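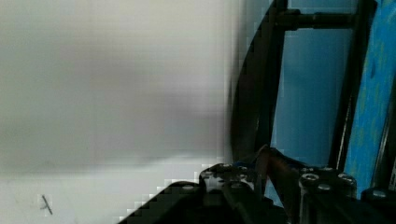

Çetinkaya 점심이 예전만 못하다는 말은 좀 성급한 것 같고, 주방이 바뀐 게 아니라 빵 굽는 시간이 바뀐 것뿐이니 늦게 가면 누구라도 실망할 거라는 답장이 지난번 제 메일에 달렸습니다. 그래서 시간을 바꿔 다시 다녀왔고, 결과를 목록에 올립니다. 앞 메일을 못 받으신 분이 있을 것 같아 필요한 부분만 아래에 붙입니다.

지난 메일 (2019년 11월, 제목: Plellerness 점심 식당)

> Plellerness 쪽에서 점심 먹을 곳을 물어보신 분이 계셔서 씁니다.
> 저는 주로 Çetinkaya와 Jetia를 갑니다. 둘은 같은 골목에 있습니다.
> Çetinkaya는 터키 음식이고 Jetia는 국수와 밥을 같이 합니다.
> 10월까지는 Çetinkaya를 먼저 권했는데 요즘은 망설여집니다.
> 빵이 식어서 나왔고, 렌틸콩 수프도 묽었습니다.
> 직원분들은 여전히 친절하고 자리도 편합니다.
> 최근에 가 보신 분이 있으면 어땠는지 알려 주세요.
> 제가 운이 없었던 거라면 다시 갈 생각이 있습니다.

먼저 빵 이야기부터 하겠습니다. 계산대 직원에게 물어보니 빵은 문 열 때 한 번, 점심 손님이 몰리기 직전에 한 번 굽는다고 합니다. 예전에는 점심 내내 조금씩 구웠는데 화덕을 맡는 사람이 줄어서 그렇게 정했다고 들었습니다. 제가 10월 이후로 간 날은 모두 점심시간이 거의 끝날 때였습니다. 답장 주신 분 말씀이 맞았습니다.

이번에는 점심 영업이 막 시작할 때 들어갔습니다. 빵은 뜨거웠고 겉에 깨가 고르게 붙어 있었습니다. 속은 부드러운데 손으로 찢을 때 늘어지지 않고 깔끔하게 갈라졌습니다. 같이 나오는 고추 소스는 예전보다 조금 더 맵습니다. 매운 것을 못 드시는 분은 요구르트 소스로 바꿔 달라고 하시면 되고 추가 요금은 없습니다.

렌틸콩 수프는 여전히 묽습니다. 이건 시간 문제가 아닌 것 같습니다. 레몬을 넉넉히 짜 넣으면 먹을 만하지만, 예전처럼 숟가락에 걸쭉하게 묻어나는 맛을 기대하고 가시면 아쉬울 겁니다. 같은 값이면 저는 토마토가 들어간 수프를 고르겠습니다. 그쪽은 간이 잘 맞고 양도 넉넉했습니다.

고기는 다진 양고기 꼬치와 닭 꼬치를 시켰습니다. 양고기는 잘 구워졌고 기름이 과하지 않았습니다. 닭은 가장자리가 좀 말랐습니다. 밥은 버터 향이 나고 알이 살아 있어서 남기지 않았습니다. 구운 고추와 양파가 곁들여 나오는데, 양파를 더 달라고 하면 작은 접시에 따로 줍니다. 가지 요리는 그날 준비가 안 됐다고 해서 못 먹었습니다.

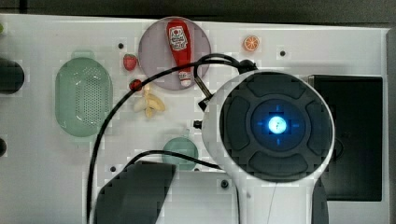 접시 위의 장난감 케첩병, 그 오른쪽에 장난감 오렌지 조각

소스 얘기가 나온 김에 하나 더 적겠습니다. 누군가 Çetinkaya에서 감자튀김에 케첩을 달라고 했더니 따로 돈을 받더라고 하셨는데, 제가 갔을 때는 받지 않았습니다. 계산서에도 없었습니다. 포장 주문일 때만 받는 것인지는 모르겠습니다. 포장을 자주 하시는 분이 확인해 주시면 좋겠습니다.

다음은 Jetia입니다. 여기는 지난 메일에서 짧게만 썼는데 질문이 여러 번 들어와서 자세히 적습니다. 국물 국수는 닭 육수와 멸치 육수 중에서 고릅니다. 저는 멸치 쪽이 낫습니다. 닭 육수는 처음 몇 숟가락은 좋은데 먹다 보면 단맛이 남습니다. 면은 직접 뽑지 않고 받아서 쓴다고 메뉴판 뒤쪽에 적혀 있습니다. 그래도 삶는 정도는 늘 일정합니다.

비빔국수는 양념을 따로 달라고 하는 편이 좋습니다. 기본으로 나오는 양이 많아서 다 섞으면 짭니다. 덮밥 종류는 제육이 제일 무난하고, 버섯 덮밥은 고기를 안 드시는 분께 권할 만합니다. 버섯 덮밥 소스에 굴 소스가 들어가는지 물어봤는데 들어간다고 합니다. 채식하시는 분은 빼 달라고 미리 말씀하셔야 하고, 그러면 간장으로 간을 해 줍니다.

반찬은 김치와 단무지가 기본이고 한 가지가 날마다 바뀝니다. 제가 간 날은 감자조림이었습니다. 반찬은 직접 가져다 먹는 방식으로 바뀌었습니다. 물도 마찬가지입니다. 자리에 앉아서 기다리시면 안 나오니 참고하세요.

자리 문제도 적겠습니다. Çetinkaya는 안쪽에 긴 탁자가 있어서 여럿이 가도 같이 앉을 수 있습니다. Jetia는 탁자가 대부분 작고, 5명이 넘으면 나눠 앉아야 합니다. 붙여 달라고 부탁하면 한가할 때는 해 주는데 점심에는 어렵습니다. 유모차는 Çetinkaya 쪽이 편합니다. Jetia는 입구에 턱이 있고 통로가 좁습니다.

예약은 Çetinkaya만 받습니다. 전화로만 되고, 점심 예약은 9명까지라고 들었습니다. 더 많으면 저녁으로 잡으라고 합니다. 저녁에는 메뉴가 달라지고 모둠 구이가 생깁니다. 저는 저녁에 가 본 적이 오래되어서 맛에 대해서는 드릴 말씀이 없습니다.
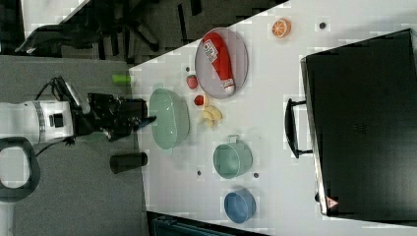 저녁 얘기를 이어서 하자면, 평일 저녁 모임 장소로는 Trakora도 이름이 나왔습니다. Trakora는 Plellerness 골목이 아니라 큰길 건너편이고, 329번 버스 정류장에서 내려 바로 보입니다. 낮에는 커피와 샌드위치만 팔고 저녁에 음식이 나옵니다. 그래서 점심 목록에는 넣지 않았습니다.

저는 Trakora에서 생선 요리를 먹었습니다. 그날 들어온 생선을 통째로 구워 주고, 곁들이는 감자와 샐러드는 고를 수 있습니다. 생선은 좋았습니다. 살이 촉촉하고 소금이 세지 않았습니다. 감자는 미리 삶아 둔 것을 데운 느낌이었습니다. 샐러드를 고르시는 편이 낫습니다. 음악 소리가 커서 이야기하기에는 불편했고, 창가 쪽은 좀 덜했습니다. 조용한 자리를 원하시면 예약할 때 창가라고 말씀하시면 됩니다.

후식은 Çetinkaya의 쌀 푸딩을 추천합니다. 윗면을 살짝 태워서 차갑게 내는데 많이 달지 않습니다. 바클라바도 있지만 시럽이 많아서 저는 하나를 다 못 먹었습니다. 차는 작은 유리잔에 나오고 한 번은 더 줍니다. Trakora의 치즈 케이크는 밖에서 들여오는 것이라고 하고, 맛은 평범했습니다. Jetia에는 후식이 없습니다.

결제는 세 곳 모두 카드가 됩니다. Jetia는 입구의 기계에서 주문과 계산을 먼저 하고 앉습니다. 따로 계산하실 분은 처음부터 따로 누르셔야 합니다. 나중에 나눠 달라고 하면 취소하고 다시 해야 해서 뒤에 선 분들이 기다리게 됩니다. Çetinkaya는 나갈 때 계산하고, 나눠 내는 것도 해 줍니다.

지난 메일에서 Çetinkaya를 망설인다고 쓴 부분은 이렇게 고치겠습니다. 점심 영업이 시작할 때 갈 수 있으면 Çetinkaya, 늦게 가야 하면 Jetia입니다. 수프 때문에 가시던 분은 당분간 다른 것을 드시는 게 좋겠습니다.

아직 모르는 것이 2가지 있습니다. 하나는 위에 적은 포장 주문의 케첩 값이고, 다른 하나는 Çetinkaya의 가지 요리가 메뉴에서 빠진 것인지 그날만 없었던 것인지입니다. 메뉴판에는 그대로 있었습니다. 아시는 분은 개인 메일 말고 목록으로 답해 주세요. 같은 질문이 저한테 여러 번 오고 있습니다.

답장하실 때는 위의 인용 부분을 지우고 보내 주시면 읽기 편합니다. 제목은 그대로 두셔야 보관함에서 한데 묶입니다.

감사합니다.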